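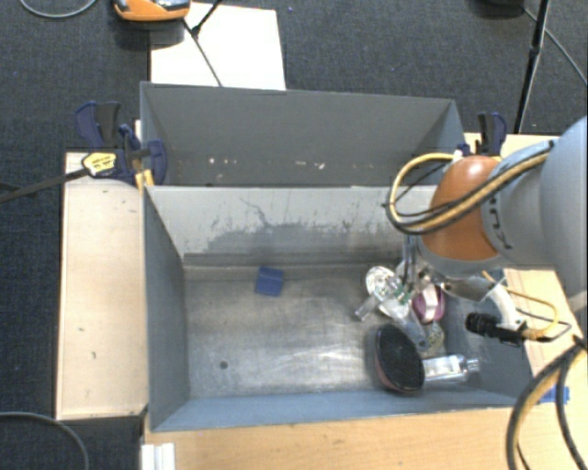

The sound was like a ruler that is snapped on the edge of a desk, according to Orysia Romaniuk, and the arm went on pushing after it.

Trellell, the small firm that develops picking systems for returned household goods, has confirmed that one of its test cells was stopped in August after a gripper finger broke against the side of a metal bin and a piece of it flew over the work table. No person was hurt. The cell stayed closed for 8 days, and it has since gone back to work at a lower speed.

The fault was small in its beginning, as the internal report describes it. The cell works with two metal bins placed one behind the other and held with bar clamps. The arm takes mixed articles out of one bin, such as a plastic bottle or a sponge, and puts them down in the other. When one bin is finished the direction changes. The bins stand very near to each other, so the arm must know quite exactly where the walls are.

Shortly before 4 p.m. the front bin was not in the place where the program believed it to be. It had moved 8 millimetres to the side, and at the rear it had also turned a little. The report says that one of the clamps had been opened at midday, when the bin was emptied and wiped out, and was closed again with less force than before. Each time the gripper touched the wall during the afternoon, the bin crept a bit further.

The log shows 493 picks on that day without an alarm. On pick number 494 the arm went down for an article that was lying against the side wall. One of the two fingers came on top of the rim when it should have passed inside it. The arm continued downward until the force reached 280 newtons, and the finger broke close to its base.

In Trellell's own safety rules the movement should have ended at a much smaller force. Why it did not is the part of the report that has caused the most discussion in the company.

The arm has its own protective stop, which was working and which did in the end halt the movement. In front of that there is a second and more sensitive limit, set in the planning software from Ovon. This limit had been raised in July by Nektarios Economou, during a week of trials with heavier articles. The arm was then stopping again and again when it lifted them, and a higher value let the trials continue. It was meant for that week only. The value was saved together with the general settings of the cell and was loaded each morning afterwards.

Economou says he does not wish to hide behind the software. "I changed it and I wrote it on paper, and the paper stayed in the folder," he told us. "The program asked me if I want to save, and I said yes. I would say yes today also, if I was tired."

Ovon has answered in writing that its planner behaved as it was configured. A coming version will show a warning at start-up if a force limit is higher than the value that was approved when the cell was installed. The company did not give a month for this version.

A question remains about the wrist camera. It takes a view of the bin before each pick, and several people at Trellell had assumed that it would also notice a bin which stands in the wrong place. It does not do this. The view is used for finding the articles, while the position of the walls comes from a measurement made when the bins are installed. Leire Villalobos, whose signature is on the report, says that a newcomer could easily believe the opposite.

"You see a camera which looks into the bin, so you think the bin is being looked at," she said. "It would be a reasonable thing to think. We had to explain it to two people in our own office."

She adds that shiny metal is not easy for the camera. Reflections and old scratches on a bin floor have given false objects in the past, and for this reason the software was told to ignore nearly everything that is not clearly an article. A wall that is 8 millimetres out of place falls in the same category.

The broken piece was found on the carpet on the far side of the table. It was as long as a thumb and had one sharp edge. Romaniuk was at that moment by the door, well away from the arm, but she had been leaning over the bins a few minutes earlier to free a bottle which had stuck in a corner. The cell was paused when she did that. The rule at Trellell allows a person to stand at the table while the arm is moving slowly, with glasses on, and the report notes that on some afternoons the glasses were hanging on their hook.

The replacement finger came from Troletti, which supplies the gripper parts. Consuelo Villanueva of Troletti examined the two halves and found no defect in the plastic. In her opinion the finger was loaded from the end, along its length and slightly to one side, and no finger of this kind is designed for that. She has offered a version with a weaker section near the tip, which would break earlier and leave a smaller and blunter piece. Trellell has ordered a set for trial.

Other changes have been made already:

The force limit is back at its first value, and it can be changed only with a password that Villalobos keeps.

Metal stops have been ordered for the work table, so that the bins will sit against a fixed edge. Until they arrive the clamps are still used, and they are checked by hand in the morning and again after every cleaning.

Before the first pick and after each change of bin, the arm touches two points on the rim very slowly. If either point is not where it should be, the cell does not start.

The speed of the downward movement near a wall has been cut by half.

The touching of the rim costs time. Teodoro Sotomayor, who plans the trials, estimates that the cell loses some 2 hours in a week, and he was not happy when he first saw the figure. He would like the camera to do the same check one day, perhaps with small printed marks on the rim, but a first attempt with paper marks ended when the gripper rubbed them off.

There was also disagreement about the clamps. Sotomayor considered that a clamp is good enough for a test cell, where bins are exchanged often and where the layout changes from month to month. Villalobos replied that the cell had been running with the same layout since winter. Both remarks are in the minutes, one after the other.

The report was sent to the two customers who have a similar cell on loan. One of them measured its bins on the same afternoon and found them in the correct position, with the force limit also correct. The second had raised its limit too, by a smaller amount, and has now put it back. Trellell did not want to name either customer.

Romaniuk is again working at the cell. She asked for a clear screen on the side of the table where people stand, and one has been fitted, though it must be lifted off for cleaning and it is heavier than she had hoped. A lighter one is on order. The new fingers from Troletti will be tested in the closed room first, with the arm pressing them on purpose against the rim of an old bin until they break.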